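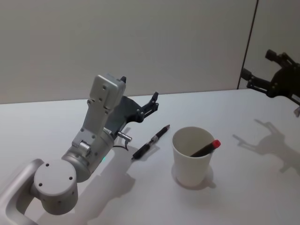

Isaksson Lettings is looking for a part-time office assistant for our Nanavville branch. The job is 3 days a week, on a permanent contract, starting in June.

We rent out apartments and small houses in Nanavville and Ledlow, over 800 of them at present. The branch deals with everything from first inquiries to the return of deposits. You would work at the front desk and share the back office work with the rest of the team.

## What you would be doing

- Answering the phone and the shared inbox, and passing on what you can't settle yourself
- Booking viewings and sending out confirmations
- Checking rental applications for missing pages, pay stubs and references
- Logging repair requests and calling tenants back with a time for the visit
- Signing keys in and out
- Preparing move-in folders
- Scanning leases and filing the paper copies

The phone is busiest before 10 a.m. and again at the end of each month, when most leases turn over. Vacation can't normally be taken in the last week of a month.

Some tenants will be upset when they call, usually about heating or a late repair. We expect you to stay polite and write down what was said. You won't be asked to handle evictions or rent disputes. Those go to the branch manager.

## What we need from you

You should have at least 2 years of office, reception or customer service work behind you. It doesn't have to be in property. You need to write a clear email in English and be comfortable with spreadsheets. We use a program called Dirnari for leases and repairs, and you'll be trained on it in your first weeks.

A driver's license is useful but not required. The Ledlow office is on the bus line, and you may be asked to cover the desk there when someone is out sick. Bus fare is paid back with your next paycheck.

A second language is welcome. Please mention it in your application even if you don't speak it perfectly.

## Hours and pay

Office hours are 8:30 a.m. to 5 p.m. with an unpaid half hour for lunch. Working days are agreed on when you start and stay the same from week to week. Pay is by the hour and depends on experience; the range is listed on the application form. There is a trial period of 60 days, paid at the full rate.

Paid vacation and sick leave build up from the first day. Parking behind the building is free for staff.

## How to apply

Pick up a form at the Nanavville front desk or ask for one by email through our contact page. Send it back with a resume and the names of two people we can call. We don't need a photo or a cover letter, but do tell us which days you can't work.

Interviews are held at the Nanavville branch and last less than an hour. They include a short typing task and a practice phone call. Everyone who applies will get an answer, including those we don't interview.

Applications from agencies will not be considered.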